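How to wash down a painted wall without making it worse

Posted January 2023

Pale walls are sold to us as calming. I painted mine in a shade Piltico calls Monen, somewhere between fog and old dishwater, and I was calm until May, when the sun came round and showed me every hand that had ever steadied itself on the way past.

You will need two buckets, two soft sponges, an old towel and a drop of washing-up liquid. Leave the sugar soap in the cupboard unless you are about to repaint.

Dust first, with a dry cloth over a broom head. Wetting a dusty wall makes a very thin mud, and it will find the skirting board.

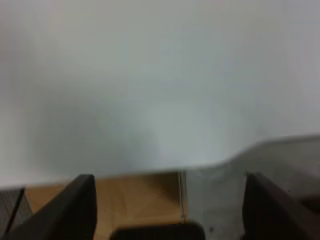

Start at the bottom and work up. I know it sounds wrong, but dirty water running down over dry paint leaves streaks that are a swine to shift. Wring the sponge until it is barely damp, do a patch as wide as your arms, rinse from the second bucket, then pat with the towel. Don't go after every change of colour you see. A smooth, pale grey-white wall can look nearly white high up and a muted grey towards its base with nothing but the light to blame, and I once spent an evening in Edport scrubbing a shadow.

For stubborn marks, try a little bicarbonate of soda on a damp finger, somewhere behind the sofa first. Matt paint goes shiny if you rub it, and a shiny patch is for life.

Leave the windows open and keep the furniture off the wall overnight.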